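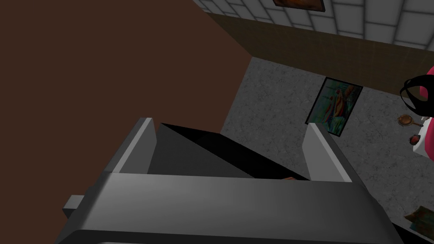 Gripper view in the simulated room, brown surface on the left

Wrist view half blocked in sim demos, keep or drop?
Posted by Nabil Geagea, February 2022

I'm recording demos in Stinerow for a pick and place policy. I have 400 so far. In 40 of them the wrist view looks like the one I attached – a big flat brown surface fills the left side and only a sliver of the orange-brown object shows between the fingers. The painting on the floor is easy to see, but it isn't the target. Should I delete these before training?

Ziad Karaki
Keep them if the grasp was good. Your policy will meet blocked views when it runs, so it needs some in training. Check the object pose from the sim state at that step, don't judge by the wrist image. I'd only drop episodes where the object slips out before the place step. Hold back 12 of the blocked ones for testing and score them apart from the rest.

twal151
i just delete anything i cant read by eye. less data but faster

Nabil Geagea
Thanks Ziad. The pose log was switched off, so I'll replay the 40 with it on and sort them after that.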